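Workshop notebook, Runard room, table reset
February 2023

Purpose: fix a standard layout for the side table so that it can be put back the same way after use. Until now everyone has had their own idea of where the flowers go, and the Tisiment sheet from August only lists the items, with no positions.

Table stays against the white wall. Artificial plants to the back, small loose items to the front. Sunflowers go in the middle – they are the tallest thing people reach around, so leave a hand's width on both sides. The red flowers and the dry reddish-brown plant stand behind them, each in its own pot.
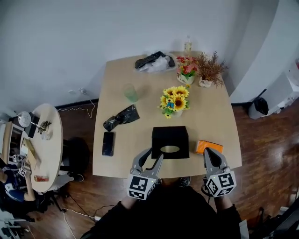 Bags are the weak point. Black plastic creeps over the table edge if it is left crumpled. Fold flat, or move to the back left. Spare liners are Okis, box of 300, part no. 3346 on the shelf list. Reorder when the second box is opened.

Phone on the left, screen up, clear of the edge. The orange item goes near the front with the black one, either next to it or in it. Both arrangements passed. I would prefer to settle on one before the sheet is reissued.

Dusting: dry brush only on the feathery plant, it sheds. Petals can take a damp cloth.

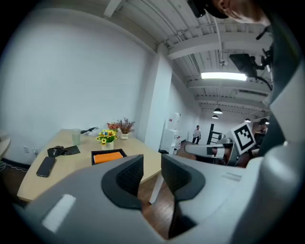

Akgül read the draft and wrote in the margin that the dry plant should come off the table altogether, as the bits end up in the cups and the brush only spreads them. Suggested swapping it for a second pot of the red ones.

Not decided. Plant stays for now, cups move forward. Sheet number will be 3489.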